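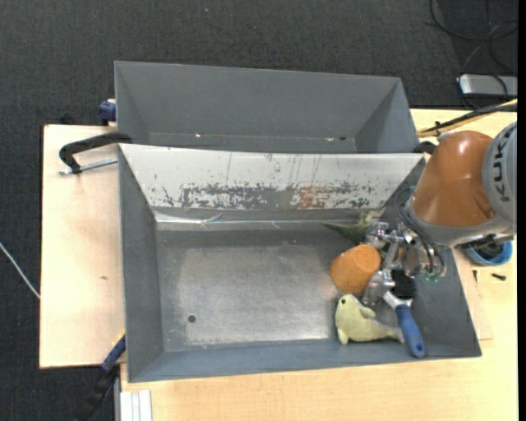
STUDENT PROJECTS / ROBOTICS LAB

Jevano: teaching bin-to-bin moves by remote control
Final report, Trestaten robotics course
September 14, 2026

What we set out to do
Get a KUKA arm to move mixed objects from one metal bin to the one behind it, learning only from a person driving it. No object models, no hand written grasp rules. Bins side by side lengthwise, clamped, arm coming in from the right. One fixed camera on the workspace.

We ended up with 158 usable demonstrations and a policy that does soft toys ok and the brush badly. Details below.

Setup
Front bin is the pick bin, rear bin is the place bin. Both grey metal with sides that are not really vertical, the front one slopes. That matters more than we thought, see Problems. The back wall of the front bin is scratched and scraped all over with a rusty patch to the right, and early on our segmentation kept calling the rust an object. Masked it by hand in the end.

Objects for the hard set: orange cup-shaped thing, yellow-green plush sea animal, green toy figure, brush with black bristles and a blue handle. Picked to be annoying in different ways. Orange one is smooth and rounded, plush squashes, toy figure has a long pointy part, brush is long and thin.

Driving the arm
Two ways of giving demos.

1. By hand. Put the arm in compliant mode, hold the wrist, walk it through the move. Good for learning what the arm can do. Bad for data - your own arm is in the camera view the whole time, and the policy learned to look for a sleeve. We threw all of these out.

2. Remote. Handheld controller, operator sits at a desk with the camera feed on a screen, software is Chae (the course teleop package). Hand motion maps to wrist motion, trigger closes the fingers. Hold the side button to move, let go and it stops. Everything in the final set was recorded this way.

Each demo had a 90 second cap. If the object wasn't in the rear bin by then the demo got binned (sorry). Most of August went on this.

What we logged: joint positions, gripper opening, controller pose, camera images, plus a mark each time the operator pressed or let go of the side button. The button marks turned out usefull because they show where people hesitate. Nearly always right over the pile, when two objects are touching.

Problems
- Clutter at one end. Stuff migrates to the right end of the front bin, the same side the arm comes from, so the wrist has to fold back on itself and the hoses hang over the gripper. The rest of the floor stays mostly empty and the policy hardly ever sees a pick from there. We should of spread things out between demos from day one. Started doing it halfway.
- Handles against the near wall. When the brush rests there one finger has nowhere to go. Operators solved it by nudging the bristle end first, then picking. Policy copies the nudge but does it everywhere, even when the brush is in the open.
- Depth. One camera view is not much when you're driving. Both new operators closed on air a lot in the first sessions. Watching the gap between finger and object wasn't enough, they had to learn to come down slow and wait for contact.
- Bin shift. Before the clamps a hard touch on the wall moved the whole bin and ruined the calibration.

Training
Plain behavior cloning, images and joint state in, wrist motion and gripper out. Pauses trimmed using the button marks. Without trimming the arm just hovered. Checkpoint used for the final tests is 3437, last one before the validation loss started climbing.

Results
Plush: best of the lot, forgiving, any grip is a grip. Orange object: fine when the open side can be reached, slips when it's tilted with the rounded end up. Green toy: depends on which part the fingers meet. Brush: mostly no. Table with rates is in the appendix handed in at the Irkonbridge office.

If we had more time
Second camera, low and from the left. More demos from the empty part of the floor. Separate demos for recovery, where the operator drops the thing on purpose and picks it again. Also label the nudge as its own step so it can be switched off.

Data and config files are on the course drive under jevano_final, ignore the folder called old.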